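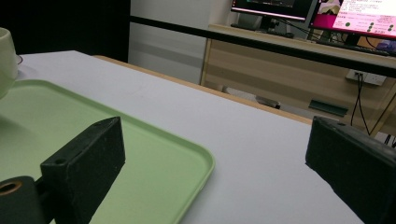
Tritalport Opens Its Table-Clearing Collection to Outside Labs, Crumbs Included

6 March 2020 – Tritalport, which makes learning software for robots that have to work near people's lunch, today announced Beria, a program for gathering hand-guided examples of everyday table work. The first release is planned for May and will be free to university labs and to companies small enough to fit in one elevator.

Beria is built on a modest idea. A person holds a two-finger gripper by its handle, with a camera mounted on it, and does a chore. The camera records what the gripper meets along the way. The learning system then studies the recordings and tries to work out what the person was up to, a question the person can usually answer but the software, so far, often can't.

The chores are deliberately dull. Participants put cups on trays, take cups off trays, move trays to the other end of the table and bring them back. Anyone who has worked in a cafeteria will recognize the curriculum. Tritalport considered more glamorous material and has kept a folder of those ideas, which it does not intend to open this year.

The company began with 200 recordings of a single chore made by a single careful employee. The resulting system was excellent at imitating that employee, including a short pause before each cup during which it did nothing at all. The pause had been the employee thinking. The system had no thoughts to put there but kept the gap.

For Beria, the work was spread across seven people with different heights, habits and levels of patience. They were asked to work at their normal speed and to keep going after a fumble. Dropped and badly gripped objects stay in the collection with a label saying so. Earlier efforts had thrown them out, leaving the system with a very sunny view of its own abilities and no plan for a cup that tips over.

Rooms were left as they were, too. Desks, screens and cables are part of the places where these chores get done, and a system trained only against a clean backdrop tends to be startled by furniture. Tritalport's office has proved a generous source of furniture.

Each session lasts up to 60 minutes, a limit set by the human wrist. After that, the recordings start to show a certain lack of commitment.

The collecting is handled with two tools, both included in the release:

Ilo runs during a session. It tells the participant which chore comes next, marks where each attempt starts and stops, and complains when the camera view is too dark or too blurred to be useful. The complaint is a single low tone. An earlier version used a spoken message, and the participants voted it out.

Frei runs afterward. It sorts attempts by chore, flags the ones that look unusual and sends them to a human reviewer. Unusual attempts are often mistakes. Occasionally they are better than the instructions, in which case the instructions are changed and everyone agrees that this was the plan.

The May release will cover six chores, all of them done at a table and none of them involving soup. Liquids are being considered for a later round, pending a conversation with the people who own the carpet. Personal material that appears on screens or papers in the background will be blurred before any recording leaves the building, and participants may withdraw their sessions at any time before release.

Tritalport makes no claim that Beria will produce a robot butler. On current evidence it may produce a robot that can move a cup from a table to a tray and be right about having done so. The company regards the second half of that sentence as the harder part and would like some help with it.

Labs that wish to apply should send a one-page description of their work and their gripper. Longer descriptions will be accepted but read in order of length, shortest first.

About Tritalport

Tritalport develops software that learns physical tasks from human examples. It works with makers of kitchen, warehouse and office equipment, and clears its own tables by hand.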